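Home charging on a strata block – who pays for the cable run?

dpolitis
Posted 7 November 2018
Second owner of a small EV, bought in September. I rent a car space under our block in Brurerstead and the owners corporation wants me to cover the full run from the switchboard. The quote from Custico is $2,306 for a 15 amp outlet with its own meter. At the moment I use the public charger near the library and sit there for 90 minutes twice a week. Has anyone got their building to share the cost?
Dionysis Politis

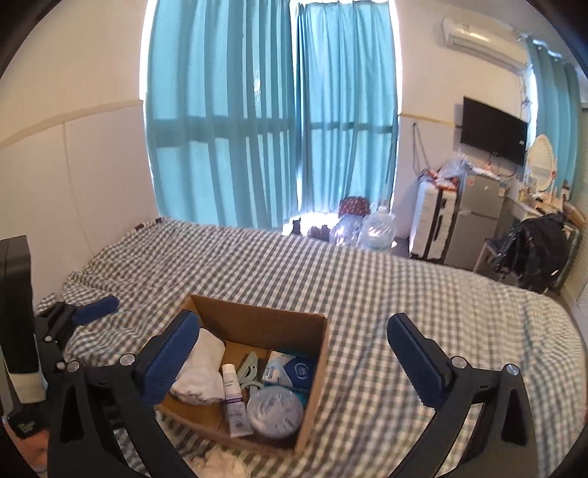

I should add that the run goes past four other spaces, so anyone who buys an EV later would be tapping off the tray I paid for.

fuswood_ian
We went through this at Fuswood. The owners paid for the tray and I paid for the cable and the outlet. It took 2 meetings. Get it in writing that the tray is common property or you'll be maintaining it.

Marl
I don't see why the other owners should pay anything. Most of them drive petrol cars and will for another ten years. You bought the car, you pay for the plug.

fuswood_ian
By that argument the ground floor shouldn't pay for the lift. Common property is common property.

Marl
The lift was there when they bought in. Different thing.

kerbside
Do you need 15 amps at all? I do 40 km a day and a normal 10 amp point overnight keeps up fine. Have a look at whether there's already a power point down there for the cleaners. Ours was metered to the block and I pay a flat amount each month.
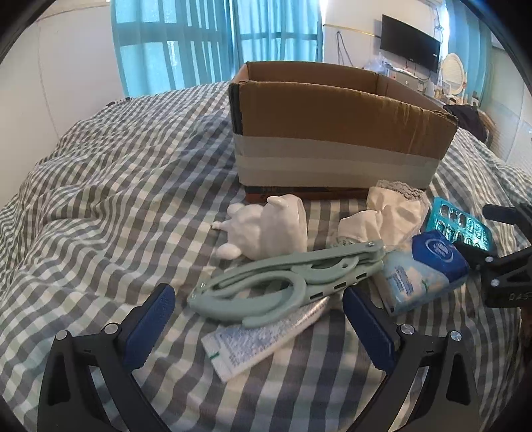

The flat amount gets looked at once a year against my odometer. No complaints so far.

dpolitis
There is one near the bin room, but it's two spaces over and they won't have a lead across the driveway. Fair enough. I could ask about swapping spaces.

Bošković
Get a second quote before you ask for anything. Mine dropped by a third when the sparky saw he could use the existing conduit. Also check the main board has room – ours didn't, and that cost more than the charger.

Marl
Agree with the second quote at least.

dpolitis
Thanks all. I've asked for the board to be looked at and will put the tray split to the next meeting. The space swap is my fallback.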